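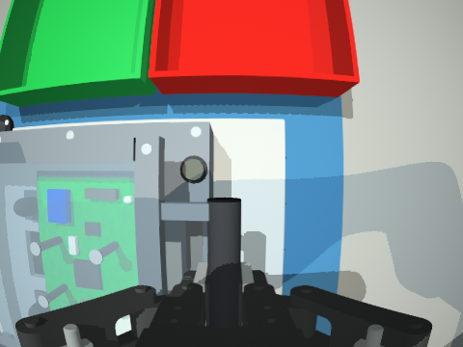 *Figure 1. Wrist view of the simulated sorting task, with the gripper in the foreground and the green and red bins behind.*

# Reproducing the Ultness Wrist-View Sorting Result in Simulation

Last revised Dec 8, 2019

This page explains how to repeat the wrist-view sorting experiment in the Pakeck simulator. It is intended for laboratory members and visiting students who already have a working Pakeck installation and have completed the introductory exercises. No physical robot is required.

The experiment asks whether a policy trained only on rendered wrist images can place parts in the correct bin when the lighting and surface colors are changed at test time. The method follows the Omerović procedure, in which appearance is varied during training and geometry is held fixed.

## Before you begin

Confirm that the following are in place:

- Pakeck, May release or later
- The Ultness task package, including the circuit board and bin models
- The Uka training library
- Enough disk space for the full set of rendered episodes

Earlier releases of Pakeck handle shadows differently. Results obtained with them should not be compared with the results on this page.

## Step 1. Load the scene

Open the Ultness task package and select the two-bin layout. The green bin and the red bin should stand side by side and touch along one edge. The board is mounted on the gray chassis, and the translucent blue panel remains switched on in all conditions.

Do not remove the panel to obtain a clearer view. Part of the hardware is seen through it, and a policy trained without the panel is a different experiment and must be reported separately.

## Step 2. Set the wrist camera

Attach the camera to the gripper base using the mount file supplied with the package. Render one image and compare it with Figure 1. Check these points in particular:

1. The black gripper base extends across the bottom of the image.
2. Both bins are visible at the top, although their upper parts are outside the view.
3. The shadows of the arm and gripper fall on the light gray wall at the right.

If the wall shadows are missing, the light source has probably been reset to its default. Reload the lighting file and render again. If the bins are not visible, check the camera pitch before changing anything else.

Small differences in viewpoint have a large effect on the final score. Save the camera settings with the run and do not adjust them once rendering has started.

## Step 3. Render the training episodes

The training set contains 2,251 episodes. Each is produced by the scripted controller supplied with the task package, which has access to the true position of every part. The learned policy does not receive this information.

Turn on appearance variation in the episode settings. The following properties are sampled again at the start of each episode:

- Light direction and strength
- Wall color
- Surface finish of the chassis
- Tint of the blue panel

Bin colors are left unchanged. They tell the policy where a part belongs, and varying them would make the task undefined.

Episodes in which the scripted controller fails are discarded by the renderer and replaced. Keep the discard log. It is needed if the final episode count does not match.

## Step 4. Divide the data

Reserve 2,000 episodes for training and use the remainder for validation. Divide by episode and never by individual image. Neighboring images within an episode are nearly identical, and a split by image will produce a validation score that is much too high.

The split file used for the published result is included in the package. Users who prepare their own split should archive it with the trained policy.

## Step 5. Train the policy

Start training with the standard Uka configuration. The input is a single wrist image together with the current joint positions. The output is the next gripper motion and the open or close command.

Training was stopped after 90 passes through the training set. Validation error changed very little in the later passes, but the stopping point should be kept the same so that runs can be compared. Use the policy saved at the final pass. Choosing the best saved policy after looking at test results is not permitted under this procedure.

## Step 6. Run the test conditions

The test suite contains 17 appearance conditions, none of which is used in training. Run every condition with the supplied starting positions. A trial is scored as correct only when the part has been released inside the assigned bin. A part resting on the rim, or across the edge shared by the two bins, is scored as a failure.

Report the result for each condition as well as the overall mean. In our runs, the mean alone concealed a weakness under strong side lighting, where the gripper shadow was sometimes treated as part of the chassis. Policies trained without appearance variation showed this fault more often.

## Known limits

The result concerns simulated images only. It has not been tested on a physical arm, and the procedure makes no allowance for camera noise or motion blur. The effect of changing the bin positions has also not been studied.

## Files to archive

- Camera and lighting settings
- Episode discard log
- Split file
- Final saved policy
- Scores for each test condition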